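Do I have to watch the first film before seeing the sequel at a Q&A screening?

Posted in Film & TV > Cinema-going
27 August 2025

I've got two tickets to a preview of the second Privard film, the one with the lighthouse and the tax inspector. There's a chat on stage afterwards with the lead actor, Domingo Orellana, which is the main reason my sister wants to go. She has seen the first one four times. I have seen the trailer, on a bus, with the sound off.

The first film is 2 hours 40 and not on any service I pay for. I could rent it, but I've been told by two different people that the sequel "stands alone", and by my sister that anybody who says so should be ashamed of themselves. So which is it? Will I be lost? And is there any risk of being asked something in the talk part? I went to one of these years ago and the host came down the aisle with a microphone, looking for eye contact.

Also, does the ticket price cover both film and talk? The email from the Herath (that's the cinema) says "event admission" and nothing else.

Thanks in advance
PennyFromTheBack

3 replies, sorted by most helpful

Bongani Mathebula
Regular, 2,202 posts

You'll follow the plot. You won't follow why everyone around you gasps when the brother comes in with the suitcase, but you can gasp half a second after them and get away with it.

What you need from film one: the brother was supposed to have drowned in June, the year before the story starts. The inspector took the money. The woman who runs the ferry knows he took the money. The dog is the same dog. With that you can enjoy the sequel, which I thought was the better film, mostly on account of being shorter and having somebody in it who smiles.

On the talk – the Herath seats 400 and they use a roving mic, but only for people with a hand up. I've been to 8 of these and have never seen a person picked who didn't want to be. The danger is at the other end. There is always a man who stands up and says "this is more of a comment", and then it's half past ten and you've missed your train. Sit on the aisle.

"Event admission" is the lot, film and talk. The signing in the foyer afterwards is free too, but the queue starts forming before the last answer is over, so your sister will want to be brisk.

Orellana is good value on stage, by the way. When I saw him he spent ten minutes on having to learn to row for the first film and then finding they'd used the double for every shot. He seemed to be over it, more or less.

suvico_fan_88
New member

no you have to watch the first one. its a masterpiece. why would you even go

Mrs T in the Balcony
Member, 100 posts

I went in cold to the second one at a press matinee (my nephew had a spare, I'm not important) and was quite happy. I did think the inspector and the doctor were the same man for the first half hour. They both have the beard. Once they were in a room together it cleared up.

Bongani is right about the aisle, though at the Herath I'd go left side, as the right has the draught from the fire door. Take a cardigan.

If you do decide to rent the first one, Terkonis have it on their app, and you get two days to finish once you've pressed play. I did mine in three sittings over a weekend without leaving the bedroom, and can't say I suffered. You could stop after the storm and miss very little. The last forty minutes are people looking at the sea, and the sequel opens with most of it again as a flashback anyway. 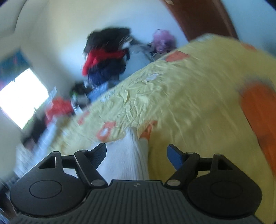

The bedroom, yellow bedspread and all.

Do tell your sister you've "seen it" only if you can survive follow-up questions. Mine would have me on the ferry woman's name within the minute, and I still couldn't tell you.

PennyFromTheBack (original poster)

Thank you both, and thank you suvico_fan for your time. I've rented it and will aim for the storm. Have moved us to aisle seats on the left, which cost me a two pound change fee and a long conversation about cardigans.

Is the dog all right at the end of the second one? I'd rather know now.

Bongani Mathebula

The dog is fine. The dog is the only one who's fine.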